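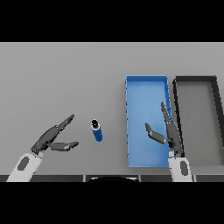 Where did the second payment go?
Mostly seed and fencing. Receipts for the Vinard orchard plot are with Gunvor Lindqvist, ask her for the folder.

Planting at Gaber done, 868 saplings in the ground, hazel and crab apple. Lost the back row to deer. Fence there now, 90 yards, paid from the contingency line. Fergal Fahy did the soil tests, results fine except the low corner, too wet for hazel. Will try willow insted.

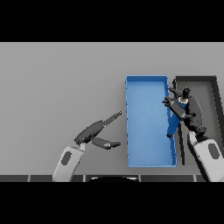

Page last changed: 5 May 2021

Spending since the last report: $3,000, all inside budget. Water tank still not delivered, supplier keeps moving the date. Hauling water by truck til then, slow but OK.

Still open: the lease on the Cleltier side. Owner wants 2 more years on the term, we need your answer before we sign. School visits pushed to August. Mulch order going in this week, quote to folow.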